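I've got a bee in my bonnet about safety rules for robots that work next to people, and since Asger Ketilsson has given me this page for the month I'm going to let it out.

The rulebook we use at Zedach runs to 90 pages. I've read it twice, which I reckon makes me one of a very small club. There's a great deal in it about fences, emergency stops, warning labels and who signs which form. It's good stuff, mostly, and I wouldn't want to work in a lab without it. But when I went looking for what it says about handing things over – a person passes something to an arm, or the arm passes something to a person – I found 4 short paragraphs, and one of those was about gloves!

Now, handing over is most of what we do all day. It's what anyone wants these arms for, once you get them out of the cage and into a café or a care home or wherever. And the bit where a hand and a gripper are both near the same object is exactly where the written rules go quiet and everybody falls back on habit.

Habits vary, too. Hamisi Makori won't reach in until the arm has been still for a slow breath. Zohreh Salehi talks to the person on the controls the whole time ("my hand's in, my hand's out"), and it drove me up the wall for a week and now I do it myself. When I visited the Kjærgaard people in December they had a line of tape on the table and you simply didn't cross it while the motors were live. Three decent habits, and none of them written down where a new starter could find them.

I'd write them down. One page, big print, stuck to the wall by the table. Say when your hand is in. Say when it's out. The person nearest the arm has the last word, even if they're the newest in the building and the person on the controls has a doctorate. No hot drinks for a first try. Keep your cables off the side where people stand, and sleeves and lanyards tucked in, please, me included. 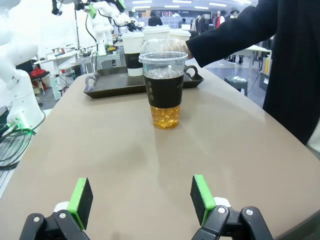 Urs Trummer thinks I'm being soft. His view is that a good force limit does the job, and that if the gripper can't squeeze hard enough to hurt you then it hardly matters where your fingers are. I do see the point, and I'd still keep every limit we've got. But a limit on force says nothing about a lid popping off, or somebody jumping backwards into a stool because the thing moved when they thought it had finished. People get startled. I get startled, and I've been at this for years.

The other grumble I hear is that more rules slow everyone down. Well, a bit, yes. Itsuki Nomura tried my one-pager on the Pamdale job and said the first morning was painfully slow and after that people stopped noticing they were doing it. I'd take that bargain any day.

So if you're on the group redrafting the rulebook, could you give handovers a chapter of their own? Borrow Hamisi's breath and Zohreh's running commentary. Go and ask the people who do the reaching in, and do it while they're at the table with their coats on and their minds on the job, because they'll tell you far more there than they ever will in a meeting room. I'm happy to send my page to anyone who wants it, spelling mistakes and all.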